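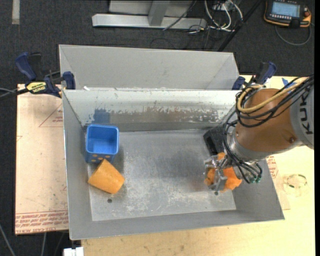
Wornport council puts off yearly session, new date in February

News > World > Politics

28/08/2022

WORNPORT - The provincial council has called off its yearly session, six days before it was due to open, after members from two districts said they could not travel. The new date is in February. No exact day given yet.

The session normally brings 400 delegates to the capital to pass the budget and vote on the governor's plans. Flooding closed the coast road between Havemura and Wornport last week and the ferry is running only for food and medical supplies. The council office said in a short statement that it would not be fair to vote with whole districts missing.

Opposition members were quick to complain. They say a session could have been held by video link, as it was two years ago, and that the delay lets the governor keep spending under last year's budget with no debate. The office said video votes are no longer allowed under the council rules, which were changed in spring. The opposition voted against that change.

Under provincial law the governor can extend the old budget for 30 days at a time. Each extension needs the signature of the council speaker, who belongs to the same party. Opposition members said they would ask the court in Wornport to look at wether that can be repeated all the way to February.

Also on hold: the vote on the new district line between Havemura and Bansal. Three villages would move to the Bansal side and pay their land tax there. Havemura is against it. A protest planned for the opening day of the session will go ahead anyway, organizers said, but in Havemura and not in the capital.

The Bansal district office said it would of liked a decision before winter. School places in the three villages depend on it, with 20 children waiting to hear which side will take them.

Road crews reached the worst stretch of the coast road late Saturday's shift was not needed, the roads department said, correcting an earlier notice. No reopening date. Buses are going inland for now, tickets for the coast route are still good.

Get our morning newsletter. Enter your email to sign up. You can unsubscribe at any time.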